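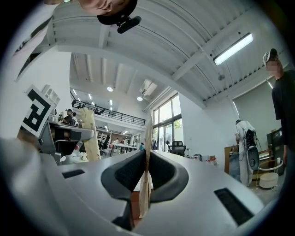

Plollach adds shared guest lists to its party planning app

5 May 2023

Plollach, the party planning app for phones, now lets more than one person manage the same guest list. The update went out this morning and is free for everyone who already has the app installed.

Until now, a list belonged to the person who created it. Anyone else helping with the party could view the names but had to send changes to the host by text or email. With the new version, a host can invite co-hosts, who can add guests, mark replies and move people between tables. Changes show up on every phone within a few seconds when there is a connection, and are saved for later when there isn't.

"Two people throwing a party together would each keep their own list, and then the lists wouldn't match," said Ratih Tuhumury, product manager for the app. "It was the thing we got the most mail about."

Plollach tested the feature with 164 households before the release. Several asked for a way to stop co-hosts from deleting guests by mistake, and that setting is now turned on by default. The host can switch it off under List Options.

The update also changes how reminders work. A host can assign a task such as ordering the cake or picking up chairs to a co-host, and the reminder goes only to that person's phone. Previously every reminder went to the host. Reminders can be set by time or by place, so a note about ice can appear when the phone is near the grocery store. Place reminders need location access, and the app asks for it the first time one is created.

Syafiqah Chin, who plans birthday parties and small weddings in Udcombe, used the test version for a retirement dinner last month. She said the shared list worked well but that she would still like to print it. "I want a piece of paper by the door," she said. "My phone is usually in my bag by then."

Printing is on the list for August, according to Tuhumury, along with a calendar view. A spoken version of the reminders, which reads out the day's tasks when the user puts in headphones, is being tested but has no release date.

Guest lists are limited to 2000 names, and each list can have up to 2 co-hosts. Users who need more can keep separate lists for the same event, though the app does not check for guests who appear on both.

The new version runs on phones and tablets. Older tablets will still open shared lists but cannot edit them. To get started, open a list, tap the host's name at the top and choose Add Co-host. The other person needs a Plollach account and will get an invitation by email.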